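How to budget for your first tabletop robot arm (and still have money for lunch)

Posted Sunday, March 15, 2026
Filed under: Planning and purchasing

The most common way to buy a robot arm is to see the price of the robot arm, check that you have that much money, and spend all of it. The arm arrives in a very nice box. It then stays in the very nice box, because you have no table to bolt it to, nothing on the end of its wrist, and no software licence past the trial period.

I've done this. We have the box. What follows is the method I use now, written for small labs, school workshops and anyone else whose purchasing department is also the person who empties the dishwasher.

Before you start

You'll need a spreadsheet, a tape measure, a set of kitchen scales and one quiet afternoon. Don't open a supplier's website yet. They're full of arms gliding about in blue light and you'll come out the other side wanting seven joints for a job that needs four.

Step 1: Write down what it will pick up

Make a list of the actual objects. "Various items" is not a list. Go and get the things, put them on a bench, weigh each one and measure it across the narrowest side a gripper could reasonably grab.

Do this properly and you'll learn two things. The first is that most of what you want to move is light, so you can stop looking at the big arms. The second is that your objects vary in width far more than you thought, and width is what picks your gripper.

Take the heaviest thing on the list, add the weight of the gripper itself, then add a bit more for whatever you'll think of in November. That total is your payload. Forgetting the gripper is a classic. Payload figures are usually quoted at the wrist flange, and the gripper comes out of your allowance before it has lifted so much as a teabag.

Step 2: Measure the table, then measure it again with stuff on it

Reach is quoted as the distance from the base to the far end of a fully stretched arm. A fully stretched arm is good for pointing at things. For useful work, treat the last stretch as decoration and plan on the part where the elbow still has some bend in it.

Mark your base position with tape. Put your objects where they'd really go, including the tall ones at the back. Then hold a broom handle at the base mark and try to get to each object from above without knocking over its neighbours. You'll look ridiculous. You'll also find out for the price of a broom that the big thing on the right needs to move, or that the arm does.

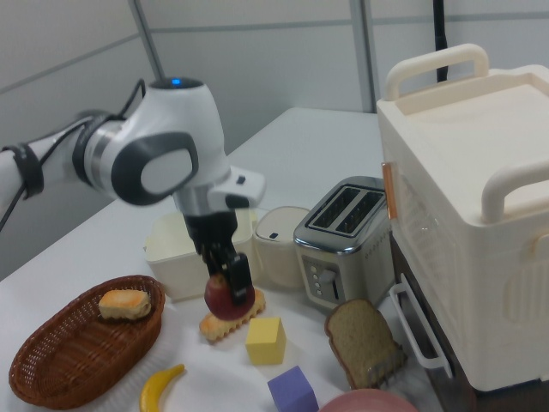 Allow for cable as well. It runs along the outside on a lot of small arms and has to bend with every joint, so leave slack and put a packet of decent straps in the budget. They're the cheapest line in the whole spreadsheet and the one you'll be sent out for at ten to five.

Step 3: Choose the gripper before the arm

It sounds backwards, and your colleagues will say so. But the gripper is the part that touches your work, and the arm is an expensive way of carrying it about.

A parallel gripper with two fingers is the sensible starting point. Check three figures on the sheet: how wide it opens, how hard it squeezes, and how far that squeeze can be turned down. People skip the last one. If your list has both a firm round thing and a crumbly flat thing on it, minimum force matters more to you than maximum.

Flat things deserve their own line in the plan. Anything lying flush on a table is awkward for fingers that come straight down, and you may end up paying for thinner fingertips, a suction cup, or a little rack that props the thing up. The rack is by far the cheapest. Try the rack first.

We shortlisted the Gemeck and the Stotura. The Gemeck opened wider, the Stotura could be set gentler, and we chose the Stotura after trying both on a packet of biscuits. I recommend this as a test method. The waste is manageable.

Step 4: Fill in the whole budget

Give every one of these its own row, even if the answer is zero:

Arm and controller
Gripper and spare fingertips
Adapter plate between the two (ask, don't assume)
Table, mounting plate and bolts
Camera, bracket and lighting
Computer
Software, including renewal
Emergency stop and whatever guarding your risk assessment calls for
Freight, customs and insurance
Electrical work
Training
Test objects
Spares
The row you leave blank for the thing I've forgotten

For that last row, set money aside now and don't tell anyone how much. On our first project the forgotten thing was the adapter plate. The bolt pattern on the arm and the bolt pattern on the gripper had never met, and the introduction took six weeks.

If you want a quick check on your totals, pretend the full budget is 100 and see what share the arm has taken. Ours came out at 50, and that was with a table we already owned. If your arm is at 90, you haven't finished the list.

Step 5: Cost your test objects

Put real money here. You'll want hard things, soft things, round things, toy versions of things and containers to put them all in. Toy food and plain cubes are very good value: they survive being dropped and they're the same shape on Friday as they were on Monday. Real bread isn't.

Buy at least one duplicate of anything you plan to use for comparing results. The day you change suppliers and the new cube is slightly shinier than the old cube is the day your camera decides it has never seen a cube in its life. We bought ours as a mixed set from Prurnon and should have bought two.

Step 6: Ask suppliers the dull questions

Send the same email to each of them so the answers line up. Mine goes like this:

What is the lead time, and is that to my door or to your warehouse?
How long is the warranty, and who pays freight on a return?
Which grippers have you personally seen working on this arm?
Does the software stop if the licence lapses?
How long will you keep spare parts?
Can I have a demo with my own objects?

Ametepe answered all six in one reply and offered 36 months of warranty without being poked. Another supplier sent me a video of an arm dancing. I won't say who got the order, but it wasn't the dancer.

The demo question is worth pushing on. Every arm is brilliant with the supplier's objects. Turn up with a bag of your own and watch how long it takes the sales engineer to stop smiling.

Step 7: Plan the first month

The purchase order isn't the end of the plan. Book the electrician before the arm ships. Block out a week for unpacking, mounting and finding the right hex key. Then set one small, boring target, such as picking up a single object from a known spot and putting it down somewhere else.

Run that 1000 times before you promise anyone anything. It takes less time than it sounds, the arm doesn't mind, and the failures will show you where the spare money needs to go. Ours went almost entirely on fingertips and better lighting.

Keep a log of every fault with the time and what was in the gripper. A cheap notebook beside the emergency stop works better than the lovely shared document no one opens.

A note on second-hand arms

They can be a bargain. Ask for the running hours, the controller version and a recent video of it moving with a load on. Check that the software it needs can still be licensed, and in writing. If the seller says it was working when they took it down, budget for a new controller and offer accordingly.

The spreadsheet template is on the downloads page. The blank row is at the bottom, and please leave it there.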